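Washing Quilts and Patterned Sheets Without Losing the Color

I love a bright bed! Plain white bedding is easy, sure, but give me checks and florals and a big loud quilt over the top any day. The catch is laundry, and after plenty of pink pillowcases I've settled into a routine that keeps everything looking good (and doesn't eat the whole weekend).

Start with a color test. Dampen a white rag, press it hard on the darkest patch for a minute and look at what comes off. Reds and deep blues are the usual troublemakers. If the rag picks up color, wash that piece alone in cold water with a color catcher, and keep doing it until the catcher comes out clean.

Check the seams before anything goes near water. A small gap turns into a big one in the machine, so grab a needle and close it with a ladder stitch. Ten minutes, tops!

Go easy on the detergent. For a full-size quilt I use 3 tablespoons of liquid, on the gentle cycle, with a second rinse. Fabric softener stays on the shelf – it coats cotton and makes it feel greasy after a while.
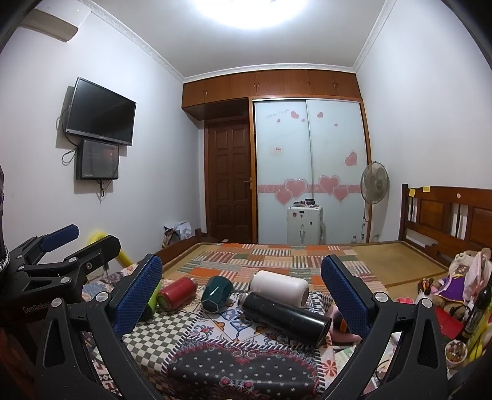
Mahtab Jalali wrote in to say she skips the dryer completely and lays her quilts over two drying racks set side by side, turning them every few hours. She also puts a clean sheet on top if they're going outside, so the sun doesn't fade one half. I tried it in May and I'm sold! The batting stayed flat and the corners didn't stretch the way they do on a line.

If you do need the dryer, use low heat, toss in a couple of clean tennis balls, and stop it after 40 minutes to shake everything out and flip it over. Then let it finish in the air.

For storage, roll instead of folding if you have the room. If you have to fold, change where the creases fall each season, and use an old cotton pillowcase as the bag. Plastic traps damp and you'll smell it in the fall.

Sheets are simpler: cold wash, inside out, buttons and zippers closed on the duvet covers, and out of the machine as soon as it stops. I do mine on Tuesday mornings and they're back on the bed by supper.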